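Skarkis Bench Digester
Small-batch biogas testing for farms, food plants and the stubbornly curious
Made by Rilteck. Sold and serviced in Australia by Uver.

Everyone with a manure pond has been told they are sitting on a fortune in methane. The Skarkis lets you find out how large a fortune before you sign for a full-size digester. It is a heated water bath with four glass bottles, four gas meters and a lid that fits, which puts it ahead of the previous model.

You fill the bottles with whatever you plan to digest, add some sludge from a working plant, screw down the caps and leave it alone. Leaving it alone is the hard part. Most of the service calls Marietjie Modise takes at our workshop come from people who opened a bottle on the second morning to see how it was going. It was going fine until then.

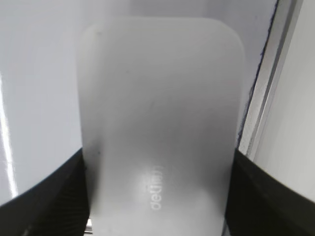 Equipment Catalogue, Issue 5, page 100

What it does

The bath holds its set temperature for the length of a test, through an ordinary shed winter or a shed January. Gas from each bottle passes through a scrubber, which strips out the carbon dioxide, and then to a tipping meter. Each tip is logged. You get a methane curve for each bottle, and you can watch it rise on the screen with your morning coffee if there is nothing on television.

The stirrers run on a timer. They are slow on purpose. Saulius Kalniņš, who designed them, was asked by an early buyer for a faster setting and sent back a very short email.

What you can put in it

Dairy and piggery manure, grape marc, brewery grain, fruit and vegetable waste, grease-trap contents (please use a fume hood, or a long paddock), silage and chopped straw. Straw will float. It floats in every digester ever built and ours has no special powers over it, though soaking it overnight helps.

Chicken litter is fine in modest amounts. Too much of it and the ammonia will knock the sludge flat, and you will have paid good money for a warm bottle of nothing. Wood chips are a waste of your time and ours.

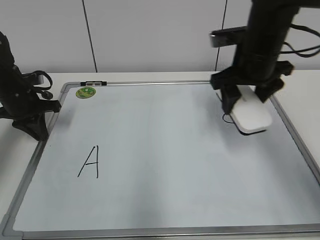 Running a fair test comes down to the blank, the bottle that gets sludge and no feed. Its gas is subtracted from everybody else's, so if you mix it up with its neighbour your manure will appear to produce less than nothing. The bottles look identical once they are full of brown liquid. Give each one a letter before you start, a plain capital like that handwritten A on the whiteboard, thin black marker and all, and write the same letter in the logbook beside what went in. Saturnino Soler uses the names of his ex-bosses for his and swears by it, but it makes his reports difficult to circulate.

Specifications

Bottles: 4, borosilicate glass, some 800 mL each
Heating: water bath with circulating pump
Stirring: overhead, on a timer
Gas metering: one tipping meter per bottle
Logging: built in, exports a plain spreadsheet file
Noise: a fish tank with opinions

In the crate

Bath, bottles, caps, stirrer heads, meters, scrubber flasks, tubing, spare seals and a printed manual. The manual was translated by Mārtiņš Sakalauskas and is better than the original. You supply the scrubber solution, the sludge and the feed. We do not post sludge. We have been asked.

Options

The Luik feed port lets you top up a bottle mid-test without letting air in. Worth having if you want to copy a continuously fed plant, no use at all for single-batch work. It fits the current bottles only.

Ordering

Contact Devendra Negi at Uver for a quote and lead time. Tell him what you want to digest and how lumpy it is. He has heard worse.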